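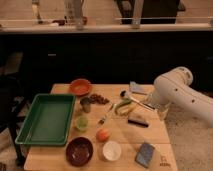

Lanis Support – Ticket history
Product: Lanis tabletop arm, evaluation kit
Subject: Arm stops above small items and reports "no grasp"
Status: Closed
Opened: 4/21/25
Customer contact: Javiera Espinoza
Assigned to: Emil Reisinger

Javiera Espinoza wrote:
We have the kit on a 30-day evaluation for sorting small household items into a green tray. Bowls and cups are fine. With the thin things (marker, brush, the long stick) the arm goes down, stops a little above the table and reports "no grasp". In our last run this happened on 8 of 29 picks. We restarted the controller and the result was the same. Software is the version the kit shipped with.

Emil Reisinger replied:
Thanks. Please send the log from that run and tell me two things: was the table height measured again after the arm was mounted, and which fingertips are fitted, the standard ones or the soft ones? The item list in the setup would help too.

Javiera Espinoza wrote:
Log attached. Soft tips. Table height was not measured again, we used the value from the setup sheet. The list has bowls, cups, fruit, marker, brush, stick, cloth and a small block. The brown pieces spread on the wood are not on the list and the arm is not supposed to pick them.

Emil Reisinger replied:
The log shows the arm stopping at its lower limit each time. The setup sheet value assumes standard tips, so the limit is too high for yours. Please do the following.
Clear the table under the gripper.
Open Setup, then Work Surface, and choose Measure.
Set the fingertip type to Soft – the menu goes back to Standard after a factory reset.
Save, restart the controller and run the same item list again.

Internal note, Silvan Pfister:
Same setting as in the Trusska ticket. Asked Ottilie Rainer to add the fingertip type to the setup sheet.

Javiera Espinoza wrote:
Done. Same 29 picks, 2 failures now, both on the cloth. Marker and brush were picked every time.

Emil Reisinger replied:
Cloth needs the wider grip opening. You can set it per item under Item List, Grip. If it still misses, open a new ticket and attach the log. Closing this one.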